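Moving bench notebook -- April, back workshop

7:40 am

Coffee first, then the book. I'm writing up the carton trials before the trucks go out, mostly so I stop carrying the numbers in my head, and partly so whoever is on the packing bench next month doesn't repeat my mistakes (they can make their own!).

Where we left off: the Pacheco job came back with two claims on dish packs, both from the bottom layer, both in cartons that looked perfectly fine from the outside. No crushed corners, no wet spots, tape still tight. So I've been chewing on whether the trouble is the carton, the paper, or the way we stack on the truck. My money was on stacking. I'm less sure now.

Cartons on hand are the Jotwood double-wall and the older Skotum ones with the hand holes. I like the Skotum for carrying, everybody does, but I've never trusted those holes. They're right where the side wants to bow. The Jotwood is ugly and hard on the fingers and I think it's the better box. Wanted to find out properly before we reorder, because we go through close to a full pallet in a busy month and summer is coming.

8:15 am

Paper. We've been using 400 sheets per bundle of the plain newsprint and I counted out what one kitchen really takes, start to finish, the whole kitchen and not only the dishes. 368 sheets. That's one bundle with a little left over, and it matches what the crews say when they grumble that a bundle "just about does it." A kitchen with a lot of stemware would blow right past that. Going to tell the office to quote one bundle for a small kitchen and two for anything with a china cabinet, and stop splitting bundles between jobs, which is how we ended up buying paper from the corner store in the middle of the Pacheco load.

Side note to self: the bundles stored near the side door are curling. Move them up onto the rack.

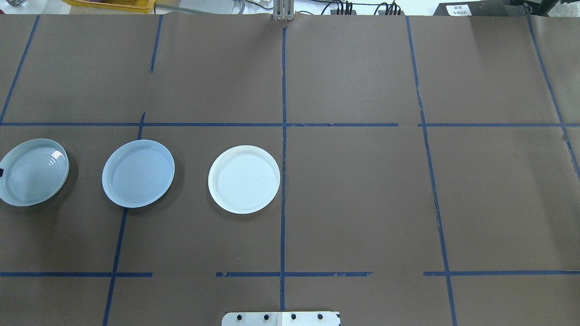
Back to the bottom layer question. The way I learned it, you crumple three or four inches of paper into the bottom, stand the plates on edge like records, crumple more on top, and shake the box gently. If you hear anything, open it back up. I still believe in that. What I've seen when I open other people's boxes is that the bottom cushion gets skimpy late in the day. The first box in the morning has a cushion like a pillow and the last one has two sad sheets. Mine too, by the way. I opened one I'd packed myself at the end of a long one and I was not proud of it.

So the rule I want to try is to make all the bottoms first. Build every dish pack, cushion every one of them, line them up, and only then start wrapping. You do the boring part while you're fresh and you can see at a glance if one is thin. It takes up more floor, which is a pain in a small apartment, and I don't have a good answer for apartments yet. Maybe build them in twos.

9:30 am

Stack test. I loaded a Jotwood and a Skotum the same way, with the same weight in each (sandbags, wrapped so they wouldn't leak all over like last time), and stacked three more loaded cartons on top of each. Going to let them sit while I do other things. You can't learn much from a stack in ten minutes. The trouble in a truck is hours of shaking plus the strap pulling in on the side.

Which reminds me, strap tension. We've got at least one crew that ratchets until the strap sings. I understand why, nobody wants to hear things sliding around back there, but on a tier of cartons you're just squeezing the box in its weakest direction. Snug, then a moving blanket between strap and box, then one more click. Put that on the wall chart.

10:20 am

Tape. Tried the Skullivis tape that came in the sample box. It's loud coming off the roll (really loud, I wouldn't want to be in a house with a sleeping baby) but it sticks to a dusty carton better than what we have. On a clean carton I can't tell the difference. Cost is the issue. I don't have the price per case yet, and the sample letter was all about how wonderful it is and said very little about money, so I've sent them a note.

Bottom seams: one strip down the middle plus one across for dish packs, always, no matter whose tape. I found a carton this week with a single strip and the flaps folded in that over-under way, with no tape on the second seam at all. That's fine for pillows. It's not fine for anything else.

11:05 am

Looked in on the stacks. The Skotum is already bowing on the long side, right at the hand hole, enough that I can lay my thumb in the gap between the box and a straight board. Jotwood has a slight belly and that's it. I'm not calling it yet but I'm leaning.

If we keep the Skotum at all I'd keep them for linens, lampshades, toys, that kind of stuff, and for the tops of the tiers. The crews will be happy they didn't lose the hand holes completely. I could see writing "TOP" on them in fat marker back at the shop so there's no arguing on the truck.

Noon

Lunch, and a long phone call with a customer who wants to know if we can move a freezer with the food in it. No. I mean, we could physically do it, but no. Eat it down, give it away, defrost it the day before, leave the door propped open with a towel. I've given this speech so many times that it ought to be on the confirmation sheet, so I've typed it up and I'll ask the office to add it under the part on appliances. Same for washers: the hoses come off before we get there, or we charge for the time.

She also asked whether to leave clothes in the dresser. I say yes to soft things in a solid dresser going a short way, no to anything going down a narrow stair. Those old drawers weigh plenty on their own. And please take the jewelry out. Please.

1:10 pm

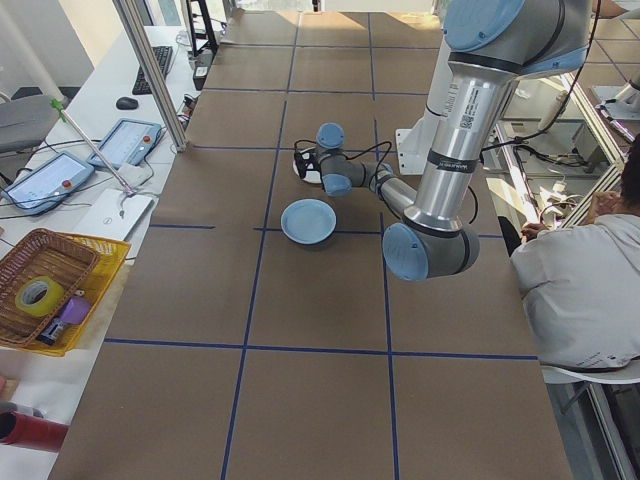

The labels are the other thing on my list. We use room name plus number, written on two sides and never on the top, and it works great until someone stacks with both labeled sides facing in. I want to go to three sides. It's a few seconds more per carton and saves ten minutes of spinning boxes at the other end. I'd also like a color per room. We had colored stickers once and they fell off in the cold, so maybe colored tape, a short strip around one corner so you can see it from two directions. Kitchen red, bath blue, bedrooms green and yellow, everything else white.

Where it gets muddled is the customer's own boxes. They've written "misc" on half of them. I don't blame them, my own last move was a whole garage of "misc," but the crew ends up putting all of those in the living room, and then the customer can't find the coffee maker. The crew lead could walk the rooms with the tape while the first few pieces are being wrapped. Anything sitting in the kitchen gets red, whatever is written on it.

2:30 pm

Weights. I've been putting cartons on the floor scale as they go by. Book boxes are the worst offenders, no surprise. One came in at 90 pounds, from a customer who had used a great big wardrobe-sized box for cookbooks and cast iron together. Nobody should be lifting that on a stair and I don't care how strong they are. Small boxes for books! I'd like us to drop off a few small cartons free with every estimate. They're cheap, and they'd pay for themselves in backs.

The van's own load is a separate worry. The small van is fine on furniture, since furniture is mostly air, but a load that's all cartons fills up its weight before it fills up its space. I worked it out on the back of an invoice and if we keep carton loads in that van under 2,000 pounds we've got a comfortable margin with a crew and the dollies aboard. Needs checking against the plate on the door before I tell anyone. I'm not going by my own arithmetic on that one.

3:45 pm

Stacks again. Skotum has creased. It hasn't failed, but there's a proper crease running from the hand hole down to the bottom corner, and the carton above has started to lean that way. Took it down before it ended up on my feet. The Jotwood is the same as it was at eleven.

Opened both up. The cushion in the Skotum had shifted toward the bowed side and left a bare patch on the opposite side, and that might be our Pacheco claims right there. The box looks fine once you take the weight off because the side springs most of the way back. So you'd never know from looking at it at the door. One test doesn't prove anything and I want to run it again with the cartons swapped top to bottom, and again with a strap on, but I feel a lot better about spending the money.

4:20 pm

To do, in no order:

Reorder Jotwood dish packs, hold off on the Skotum until the second test is done.

Chase the Skullivis price.

Check door plate on the small van.

Freezer and washer wording to the office.

New wall chart: strap tension, two strips on the bottom seam, three labels, bottoms first.

Find out what colors the tape comes in. If there's no yellow, use orange.

Move the paper bundles. I wrote that this morning and walked past them four times.

Forgot to say, the four-wheel dolly with the gray carpet is pulling left again. I tightened the caster and it's still pulling, so I think the stem is bent. It's leaning against the wall by the compressor with a rag tied on it, don't take it out on a job.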